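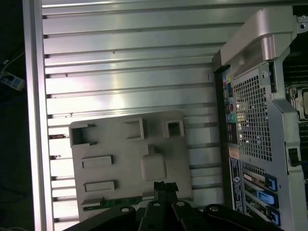 The desktop tower has had a long run as office furniture. It sits under a desk, gathers dust and gets noticed only when it quits. In Valtinberg, a repair shop called Trillitz makes its living from those machines, taking in up to 80 of them in a busy month and sending most back out to schools and small offices.

Macarena Aguirre opened the shop with one bench and a shelf of used parts. The shelf is now a back room. She keeps plastic trim, brackets and drive covers in bins sorted by case model, because a missing clip can hold up a job longer than a bad drive.

Work starts with the side panel off. Aguirre looks at the power supply first, then the cables, then the boards. Dust comes out before anything is tested. Screws go in a dish with a paper tag, and the tag stays with the tower until the panel goes back on.

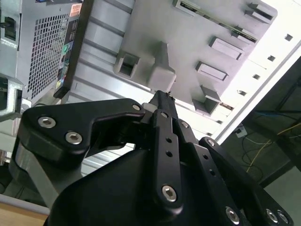
Does an old power supply have to be replaced along with everything else?
Only if it tests badly or can't handle the new parts. Trillitz puts each one under load for 30 minutes, and a unit that holds steady stays in the case.

Memory is the most common upgrade, and the cheapest. A tower that crawls through a spreadsheet often needs 2 more sticks and a solid-state drive. The processor usually stays. Swapping it means new thermal paste, a check of the board's support list and sometimes a firmware update – an hour of labor that few customers want to pay for.
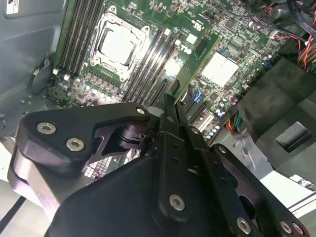

Esteban had his doubts about the whole business and told Aguirre that a small new box would use less power and free up the floor. She agreed with him on the power. His own tower, bought in August, still went home with more memory in it.

The shop closes at six. Towers waiting for pickup stand by the front door, tagged, with their cords coiled on top.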